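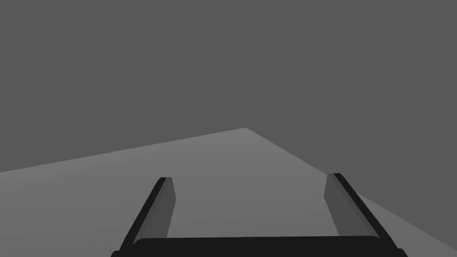
# Cell technician (simulation and hardware), Trarker handling cell

**Employer:** Leneo
**Site:** Skistoneck works, Unit 4
**Hours:** 40 a week, Monday to Friday
**Contract:** permanent, after a probation period
**Start:** June
**Reports to:** Elsa Nyberg, cell lead

Leneo is looking for a technician to set up and look after one robot cell and the simulated copy of it. The cell is called Trarker. It has a single arm with a two-fingered parallel gripper, working over a flat table. Every change to the cell is tried in simulation first, with the table bare and the gripper open, and only then moved to the real arm. You would be responsible for both sides and for keeping them in agreement.

Dindo Lacson has done this job until now and is moving to our Cisternas site. He will stay on for the first two weeks to hand over.

## The work

Most days begin at 7.30 with the start-up checks on the real cell. You home the arm, open and close the gripper through its full travel, look over the finger pads and cables, and write the readings in the log. If the pads are worn you change them. If a tip has been knocked out of line you take the finger off, check it on the surface plate and refit or replace it.

The rest of the day depends on what is booked. Regular jobs include:

- measuring the table position and updating it in the simulated cell
- setting the tool centre point after any work on the gripper
- checking the wrist camera view in simulation against the view from the real wrist
- running the empty-table routine, open gripper, before any parts are added
- greasing, belt checks and filter changes to the service sheet
- replacing cables, pads, fixings and the occasional drive
- keeping the spares cupboard stocked and the parts list correct

The simulated cell is kept plain on purpose. It has flat colours and no dressing, and we want it to stay that way. Please don't apply if you mainly want to do visual work. What we care about is that the fingers, the table edge and the camera sit where they should.

The arm is booked out to other teams in the afternoons. You will be the person they come to when it stops. Some faults are cleared in a minute and some mean stripping the wrist, and you will need to say early which one it is so that people can plan.

## What you need

- experience of maintaining industrial or laboratory robots, or similar machines with servo drives
- safe isolation and lock-off, and the habit of doing it every time
- confidence with hand tools, a torque wrench and a dial gauge
- enough Python to read a script, change it and test it
- clear written English for the log

Experience with a robot simulator is useful. We don't mind which one. Ekrem Çınar, who wrote most of our models, will train you on ours.

You don't need a degree. We have taken people from vehicle repair, packaging lines and the forces.

## Pay and conditions

Pay is £675 a week before tax, paid monthly. There is one late shift a fortnight, finishing at 9 pm, and time off in lieu for any weekend call-out. Boots, overalls and safety glasses are supplied. Parking is free. The bus from the station stops at the main gate but does not run after 8 pm, so on late shifts we pay for a taxi if you don't drive.

The cell is on the ground floor with level access. Some parts of the job involve kneeling or working with your arms raised. A second person is always there when the arm is being lifted or removed.

## How to apply

Send a CV and a short letter to Latrice Ferreira in the staff office. In the letter, describe one machine you have kept running, a fault you found on it and how you traced it. One page is plenty. Drawings or photographs of your own work are welcome if your employer allows it.

Applications close at noon on Friday. If we invite you in, you will spend half a day with us. There is a talk with Elsa Nyberg and Raffaele Sartori, then a practical session where you set the tool centre point on the real gripper and enter it in the simulated one. You may bring your own notes, and you can ask questions as you go.

If you need any changes made for the visit, tell Latrice when you apply. Travel costs are paid on the day with a receipt.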